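Indrek Lūse would like it known that he is a patient man. He says so twice before the kettle has boiled, and once more when his laptop announces that it needs to restart.

He teaches robots to do things in kitchens. More exactly, he does the things himself, by remote control, in kitchens that exist only inside a computer, and the robot is expected to pick up the habit from watching. He has been at it for two years at Pikura, a small firm above a tile shop, where his job title is demonstration lead. His mother tells people he plays computer games.

"Which is unfair," he says. "Games have an ending. Somebody gives you a sword."

The work goes like this. Lūse sits at a desk with a controller in each hand, watching a simulated room on a screen. When he moves his right hand, the robot's right hand moves. When he squeezes, it squeezes. The software keeps a record of every joint, every wobble and every change of mind, and at the end he presses a pedal with his foot to say whether the attempt should be kept or thrown away. Then the room resets itself, with the objects shuffled a little and the robot put somewhere slightly different, and he does it again.

The present batch calls for 500 good attempts at a single chore: clear the counter, then put what belongs in the fridge into the fridge. He was on 57 when I arrived on January 9, 2024, and he had been on 57 since the morning.

"I had a nice one going," he says. "Then I dropped it at the last second. You can't keep those. Well, you can, but then you've got a robot that thinks dropping it is the final step."

I ask what makes a demonstration good. He takes the question more seriously than I meant it.

"Boring," he says. "It should be boring. If someone watches it and thinks, oh, that was clever, I've done it wrong. When I started I was showing off. I'd reach round behind things, I'd turn the wrist over to save half a second. And the robot learned that from me, only it learned the turning over and didn't learn why. So you'd get this arm that came up to a cup, did a sort of flourish, and missed."

He demonstrates the flourish. It's quite a good flourish.

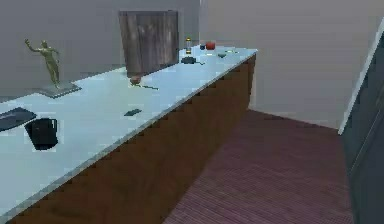 The trouble with counters, in his view, is that people put things on them. He would be happy with a counter and a cup. What he gets from the scene designers is closer to the top of his own chest of drawers, and each item has its own way of being awkward. Anything flat is a misery. A thin thing lying on a worktop gives a gripper nothing to get underneath, and a human being solves this without noticing, by sliding it to the edge or picking at it with a fingernail. Lūse had to notice.

"You'd be surprised how long I spent at home picking up my phone," he says. "Putting it down, picking it up. My wife asked if I was waiting for a call."

His answer was the slide. You press down lightly from above, drag the thing towards you until it hangs over the edge, then pinch the part that's sticking out. It took him a week to do it smoothly by remote control and the robot, once shown, took to it with enthusiasm. For a while it slid everything. It slid bottles. It slid a bowl right off the counter and stood there with its gripper closed on nothing, in what he describes as a very dignified way.

"That one's my fault as well. I'd given it so many slides that day. It thought, fine, this is what we do here."

A good deal of his conversation runs along these lines. He talks about the robot's mistakes the way some parents talk about swearing: with a show of regret, and a fair idea where it was picked up. He hesitates before grasping, so it hesitates. He is right-handed, so for months it ignored perfectly good objects that happened to be on its left. He once had a cold, and there is a run of recordings in which the arm gives a small jerk every so often.

"We threw those out," he says. "Most of those."

I wonder aloud why he doesn't do all this with a real robot in a real kitchen. He has done that too. Before Pikura he spent two years at Tivano, where the teaching was by hand: you stood beside the arm, took hold of it just above the wrist and walked it through the job as though teaching it to waltz. He liked it. You could feel when the arm was straining, and you could feel when you were about to ask it for something stupid. But each time you finished, someone had to put the kitchen back the way it was, and the someone was him.

"In the simulator I press a button and it's all back. No mopping. I can't tell you what that means to a person."

What he misses is the weight. A controller tells your hand nothing. You squeeze, and on the screen the fingers close, and whether you are holding the object or only standing near it with your fingers shut is something you have to judge by eye. He has learned to give everything a tiny lift before committing himself, just to see whether it comes along. The robot now does this too. Visitors find it charming and assume it was programmed in by somebody thoughtful.

The other thing he misses is being able to move his head. With a real arm you lean over and look. In the simulator he sees through whichever view he has chosen, and there is always something important happening just outside it. He switches views with a button under his left thumb, which he has worn smooth. 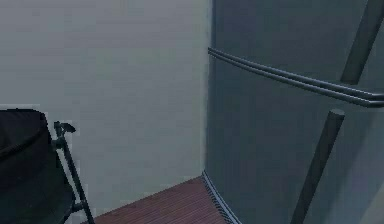

Fridges are a subject on their own. He holds strong opinions about them and I am given most of these while the laptop finishes its restart. A fridge door, he explains, wants to travel in an arc. A person new to the controls wants to pull it in a straight line. The two of them can't both have their way, and what happens next is either that the hand slips off or that the whole robot lurches forward as if it had been invited in.

"Everyone does it. Every new person. I say, remember it's a door, and they say yes, yes, I know it's a door. Then they pull it like a drawer."

The cure is to stop thinking about the handle and think about the hinge. He tells trainees to picture a string tied from the hinge to their fist and to keep it tight. He also tells them to move the robot's base before they touch anything, a little back and to one side, so that there's room for the door to go where it's going. New people hate moving the base. It feels like a waste of time when the handle is right there. He has watched a grown man with a doctorate pin his own robot behind an open fridge door and then try to talk his way out of it.

Does the robot get it, in the end? The door?

"It gets it better than the trainees," he says, and then looks at the ceiling, beyond which, I gather, sit some trainees. "It hasn't got pride. If I show it two hundred doors, it does the door. It doesn't decide it has its own style."

He isn't sentimental about what it has learned, mind you. A policy trained on his recordings, called Eglītis after a street he used to live on, opens most of the doors it's given. Move the furniture about and it becomes less sure of itself. Give it a handle at an angle it hasn't met and it will sometimes grab a firm handful of air a short way off, pull, and carry on with the rest of the job as though the fridge were open. He finds this the hardest kind of failure to watch. The confidence of it bothers him.

"You want to shout. I have shouted. It's a recording, it was made overnight, there's nothing to shout at."

His remedy for this is one his colleagues argued against at first. He now records mistakes on purpose. He misses the handle, stops, backs off and tries again properly, and keeps the lot. The missing has to be honest-looking without being too good, or you teach it to miss. He reckons he can fumble a door convincingly in four or five different ways, and he rather enjoys it. The next version, Otach, is being trained on a mixture of clean runs and these repaired ones, and early signs are that when it grabs the air it at least looks embarrassed and goes back.

"I'm saying embarrassed. It opens the hand and reverses. But you'd think so if you saw it."

The laptop is ready. He settles the controllers in his hands, wriggles his foot on to the pedal, and asks me kindly to stop talking, as he can't do the slide and be interviewed. For a minute or so there's only the clicking of his left thumb. He breathes out through his nose when he grips something and in again when he lets go. I ask him afterwards if he knows he does this, and he says the sound isn't recorded, thank God.

The first attempt goes wrong near the end, and he taps the pedal without comment. The second goes wrong at the start. On the third he clears what he has to clear, rolls the base back, swings the door round on its invisible string, puts the thing inside and closes up. It is extremely dull to watch. I tell him so and he's delighted.

"Fifty-eight," he says, and the room puts itself back.

I ask if he ever clears his own kitchen after a day of this. He considers it while the next one loads.

"My wife does the fridge," he says. "She says I stand too far back."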